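Section 5. Fitting the gripper and the wrist camera

This section covers the last part of the Jillar arm build: mounting the two-finger gripper, fitting the wrist camera, and making the first test moves over the bench. It assumes the arm is already bolted down, the joints have been homed as in Section 4, and the controller starts without a fault light. If the controller still shows a fault, go back and clear it first.

The steps are the same for the home version and for the arm in the Inham shared workshop, except where a note says otherwise. Revised 14th January. The main change is the new cable route in 5.2, which replaces the one that ran outside the wrist.

5.1 Mounting the gripper

Caution: Switch off the arm at the wall and wait for the power light on the controller to go out before you put your hands near the wrist. The arm will sag when power is removed. Support the forearm with a block or have a second person hold it.

1. Clean the wrist plate with a dry cloth. Remove any printing debris from the four screw holes.
2. Set the Phetsri adapter ring on the plate with the notch facing the forearm.
3. Place the gripper body on the ring. It only seats one way. If it rocks, lift it off and check for a burr on the ring.
4. Start all four screws by hand before tightening any of them.
5. Tighten in a cross pattern until snug. The ring is printed and will crack if you lean on the driver.
6. Slide the fingers onto their carriers with the textured pads facing each other, and fit the retaining pins.
7. Move the fingers by hand through their full travel. They should feel even the whole way.

Note: Keep oil off the pads. If they pick up dust, brush them along the grooves with an old toothbrush.

5.2 Fitting the camera

The camera sits in a small bracket behind the gripper and looks out between the fingers. The bracket has slots so you can tilt it a little after it is fitted.

1. Peel the film from the lens.
2. Press the camera into the bracket until both clips catch.
3. Attach the bracket to the gripper body with 2 short screws. Leave them loose enough that the bracket can still tilt.
4. Feed the cable through the hollow wrist and out at the elbow. Do not tie it to the outside of the forearm.
5. Leave a loop of slack at the wrist, then turn the wrist by hand to both ends of its travel. The cable must not pull tight or catch on the ring.
6. Plug the cable into the port marked CAM on the controller.

Caution: The gripper motor lead and the camera cable have similar plugs. The motor lead goes to the port marked G. Forcing it into the camera port will damage the board.

Home version: if you are using the short cable from the older Hidcombe kit, it will not reach the controller through the wrist. Use the longer one. Extension cables tend to drop the picture when the elbow bends.

5.3 Aiming and focus

1. Turn the power on and open the camera page in the setup program.
2. Open the gripper all the way.
3. Tilt the bracket until both fingertips show in the lower half of the picture, at the same height. Some bench surface should be visible above them.
4. Tighten the bracket screws and check the picture again. The bracket often shifts slightly on the last turn.
5. Set a ruler flat on the bench with one end under the gripper. Lower the arm with the jog buttons until the fingertips are 30 mm above it.
6. Turn the focus ring until the ruler marks are sharp, then put a drop of removable thread lock on the ring.
7. Set the exposure value to 127, the middle of the range. You will adjust it in 5.5.

Note: If one fingertip sits higher than the other, the bracket is probably twisted on its screws. Loosen it and square it up. Do not correct this by rotating the picture in the software – the position readings will then be wrong.

5.4 First moves over the bench

Use light objects for this test. Plastic lids, foam shapes and toy blocks all work well. Choose plain, bright colors that stand out from the bench, and keep glass and metal away until you have finished Section 6.

Caution: Keep one hand on the stop button during every move in this part. Keep your other hand, sleeves and hair outside the marked reach of the arm.

1. Lay out a few objects with space between them.
2. Set the speed to 5 percent.
3. Raise the arm clear of the objects and open the gripper.
4. Jog the arm slowly from left to right and watch the camera page. The objects should stay easy to recognize.
5. Stop over one object, lower the arm, and close the gripper until both pads touch it.
6. Lift a short distance, hold, lower again, and open.
7. Repeat with an object of a different shape.

If the arm jerks at the start of a move, stop and check the joint settings from Section 4. If it moves smoothly but the object slips, check that the pads are clean and that both fingers arrive together.

5.5 Checking the picture for blur

Save a few pictures while the arm is moving and look at them at full size. Compare the fingers with whatever is behind them. The fingers are fixed to the same part as the camera, so they can look crisp in a picture where the objects on the bench are badly smeared. Judge the picture by the objects. 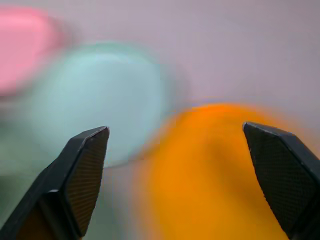 Figure 5-1. Motion blur. The gripper fingers and their pads are sharp; the pink, teal and orange objects are smeared.

A picture with this much blur is no use for finding the edge of an object. To reduce it:

1. Lower the exposure value a little at a time and save new pictures after each change.
2. If the picture becomes too dark, add light over the bench. Two small lamps, one on each side, give softer shadows than one strong lamp.
3. If there is still blur, lower the travel speed.
4. Add a short pause before each picture is taken, so that the arm can settle.

If objects look soft even when the arm is standing still, the problem is focus. Go back to 5.3 and start from step 5.

Note for Inham users: the lamps are shared with the soldering bench. Put them back when you finish, and write your exposure value on the card by the controller – the next person may be working in different light.

5.6 Before you go on

Save the camera settings under a name you will recognize, park the arm, and switch off at the wall. Check the four gripper screws once more after the first hour of use. In July and other hot spells, check the printed adapter ring as well and replace it if it has started to bow.

Go to Section 6, Setting the grip force.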